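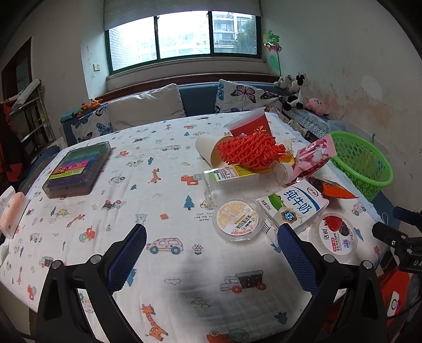 Home Kitchen Tidying Laundry Contact

August, by Freya Kershaw

In our home the table is for everything. The children draw on it, we eat on it, and when I come back from shopping, all the food lands on it too. By Sunday evening I could not find a free corner for my cup of tea. So I made for myself a small routine, and I want to share it with you.

First I bring one basket. Mine is green plastic with round holes, very light, and it can be washed under the shower. I put it on the right side of the table, where my hand goes naturally.

Then I take the food by kinds. Milk and yogurt go first, straight to the fridge. With the yogurt, look at the date before you put it behind the older ones. Small snack bags and pouches go in the basket, standing up, so that the children can see what there is. Bottles that like to roll I lay at the bottom.

Paper cups I put one inside another. If a cup was used, it goes to the bin. A mesh net bag from fruit I keep, it is good for holding bath toys or for drying small sponges.

The markers stay in their clear case and never go in the food basket. I check the caps each time, it takes me 2 minutes and saves many pens.

At the end comes the tablecloth. Ours is white with little cars and animals, so every spot is seen. I shake it from the balcony and wipe the stains with dish soap and warm water, then I leave it 11 minutes before I rinse. For juice I do this 3 times.

My neighbor Liam Birkett uses a shoe box for the snacks and he is happy with it also.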